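Teleoperated cloth folding: how to show the first step so the episodes agree with each other?

Asked by Stela Avram
Tags: teleoperation, demonstrations, two arms, cloth

I record demonstrations for a two-arm folding cell. The task is simple in words: take a cloth from the basket, lay it on the table, fold it, put it on the pile at the left. I have 199 episodes from 2 operators and the policy trained on them is hesitating. It brings the cloth to the middle, and then both grippers go up and down over it without deciding where to pinch.

When I watch the recordings, the folding part looks similar in all of them. The flattening part is different every time. Lenuța pulls the corners first, I push the wrinkles away from the centre. Should I cut the flattening out, or record everything again?

3 answers

Answer by Bogdan Urbańczyk (accepted)

Please do not cut it. If you remove the flattening, the policy will see only flat cloths, and the first rumpled one will stop it.

I had the same problem with the Trakell leader arms. What helped was to agree on one order and write it on paper beside the operator's chair. I give you mine, you can change it for your cloth size.

1. Bring the cloth to the centre and let it go completely. Both grippers open, arms up, wait one second. This pause gives every episode the same starting moment for the next part.

2. Flatten one half first, always the same one. I do the right half until its upper corner is square, and only after this I go with the left gripper to the rumpled half. Do not chase small folds in the finished half. A flap that sticks out at the upper left is pulled last.
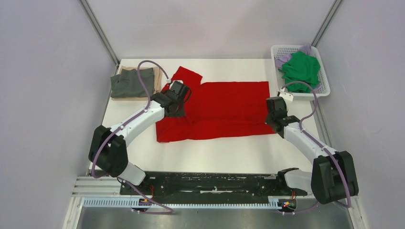
3. Fold with both arms together, near edge to far edge. If one gripper misses its corner, open both and repeat the pinch slowly. Keep this in the recording, the corrections are useful.

4. Carry to the pile, release, go back to the rest position.

With this order 34 new episodes were enough for me to see a difference. I kept the old ones in a separate folder and did not mix them.

Answer by Margareta Surdu

Check also your speed. My operators became faster after lunch and the afternoon episodes were much shorter than the morning ones.

Answer by Lenuța Coman

just record more, we have 800 and it works ok

Comment by Stela Avram: Thank you Bogdan. We tried the right half first and it already feels less tiring for the hands. I will write again when it is trained.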